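Small thread on moving a corded phone from the upstairs of our shop to the ground floor. I write it down for Noemí, who takes over the building from me in June, and for anybody who still has such a phone and does not want to give it up.

1/ The shop is on two levels. Upstairs is an open mezzanine where we keep the sample books and do the invoices. Downstairs is the counter and the customers. The phone was always upstairs, on the desk of Gunther Brinkmann, who started the business and liked to look at the front door while he was talking.

2/ Gunther is now retired and his desk is gone. The phone stayed. It rang, somebody ran up the stairs, it stopped ringing. This was our system for two winters.

3/ Many people told me: cancel the line, use mobile phones. I understand this. But the number is painted on the van and printed on every invoice since before I came, and our older customers know it by heart. One lady from Skekden calls it each month to ask if her curtain fabric is still made. It is not made anymore. She orders something else.

4/ So the decision was to keep the number, keep the phone, and only change its place. I thought this would be one afternoon of work. It was a little more.

5/ First thing I learned: before you move anything, find out where the line really comes in. I believed it came in upstairs because the phone was upstairs. Wrong. It comes in downstairs, behind the shelf with the Schmieder catalogs, and somebody long ago pulled an extension all the way up along the stairs. So I was not adding a cable. I was taking one away.

6/ I measured the old extension when it was off the wall. 370 inches! It was painted over three times and held with those little nailed clips. I took out the clips with a flat screwdriver and a piece of cardboard under it, so the wall does not get marks. It got marks anyway, but smaller ones.

7/ Please do not pull the cable down by hand from the top, as I did. When a clip lets go, the next ones let go also, very fast, and the paint comes with them. Start at the bottom and be patient.

8/ The phone before it got its new place downstairs: 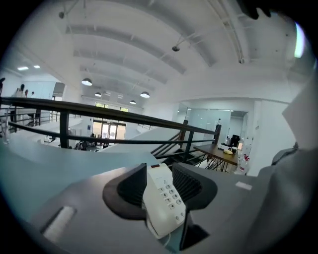

The white phone with its cord, up on the mezzanine by the railing and the stairs.

9/ It is a simple one, with real buttons that you can feel under the finger. I like this very much. You can dial while you look at a fabric number in the book and you do not make a mistake.

10/ Cleaning. A phone in an office gets dirty in a way you do not notice until you carry it into better light. I unplugged it, then used a cloth with a very small amount of dish soap in water, wrung out well. Between the buttons I used a cotton swab. No spray directly on the phone, the liquid goes inside.

11/ For the places where the fingers always go, I first tried a kitchen cleaner and was afraid for the printing on the keys. I stopped after one corner. The soap and water did the job, it only needed more time and a second cloth.

12/ The cord from the handset was the worst part. I laid it on a towel and wiped it from one end to the other, many times, and turned the cloth always to a clean side. My daughter came by and asked what this cord is for. She is 7, so I forgive her.

13/ Then the question where to put it. I made a list of what the person at the counter needs: to reach the phone without standing up, to write at the same time, and to not knock it down with a roll of fabric. The last one is more difficult than it sounds. Our rolls are long and we are always turning around with them.

14/ First try was on the counter itself, left of the cash drawer. Noemí Rosales works there most mornings and she is left-handed. After one morning she moved it to the right. After lunch I moved it back. You see the problem.

15/ Second try was the wall behind the counter. This is where it stays. The center of the phone is 53 inches above the floor, which is good for Noemí and also for me, and I am quite tall. I recommend to hold the phone on the wall with one hand and pretend to answer it, a few times, before you drill. We felt foolish but we moved the pencil mark two times.

16/ The new cable is short and runs along the top of the baseboard, inside a plastic channel from Wiltela. The channel has tape on the back. The tape did not like our wall, so I added small screws. If your wall is old plaster, buy the screws on the same day and save yourself a second trip.

17/ Test before you close the channel. I closed it first, very proud, and there was no dial tone. One of the small wires in the wall box was not pushed in all the way. So I opened everything again. The cover of the channel does not open so nicely the second time.

18/ Now the ringing. Upstairs it was too quiet for people downstairs, so somebody had put the volume at the highest. Downstairs, at arm's length, it was terrible. The first call made a customer drop her buttons, and then we all were on our knees looking for them. Please turn down the ringer before you plug in.

19/ What we did upstairs: we filled the clip holes, sanded a little and painted. I had half a can of the wall paint with the name Drotameck on the lid and it was still good after long stirring. The new stripe along the stairs is a bit lighter than the rest. In the evening I do not see it. In the morning I see it very much.

20/ Cost for everything was 173 dollars, and most of it was the drill bit set, which I wanted to have anyway. Channel, wall box, cable and filler were not much.

21/ Next to the phone we hung a pad and a pencil on a string. Before, messages were written on the back of sample cards, and then the sample card went home with a customer. I lost one upholstery order like this and I still think about it.

22/ Somebody asked in the replies if we miss calls now when all of us are upstairs. Yes, sometimes. But the person downstairs is nearly always there, and for the other cases there is the answering service. Noemí recorded the greeting. Her voice is much friendlier than mine.

23/ Somebody else asked if the old extension can be used again. Ours was brittle where it went around the corner of the stairs, so I threw it away. If yours bends without cracking, I would keep it for a test line, not for behind a wall.

24/ Gunther called yesterday to try it. He let it ring four times, and when I answered he asked why I was not out of breath.

25/ Noemí, the key for the wall box is taped inside the lid of the button drawer. The spare channel pieces are under the stairs, behind the lining fabric.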